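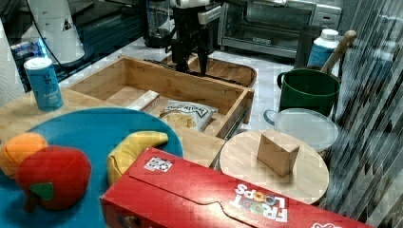
Judite Rebelo

The kitchen has long been regarded as a difficult room for automation. Larkell, the tabletop service offered by Jistavard, is intended for institutions that wish to test that view without building a laboratory of their own. Subscribers receive an arm with a two-finger gripper, the software to operate it and 31 prepared tasks, most of them concerned with sorting and putting away.

The tasks use ordinary goods. A cereal box, a snack bag, plush fruit on a plate and an open wooden box with compartments are typical of the material an operator is asked to set out. Jistavard advises that the table be kept crowded, as a household table would be.

Anong Pongsiri, who directs the service, states that soft items remain the harder case. "A can keeps its shape when it is held," she said. "A bag of chips does not, and our customers should plan for that."

The subscription is priced at $900 a month, with a minimum term of 2 months. Training for staff is included, and replacement fingers are charged separately. The written guide is thorough on safety but brief on maintenance, and prospective subscribers would do well to request the service schedule before signing. New places open in March.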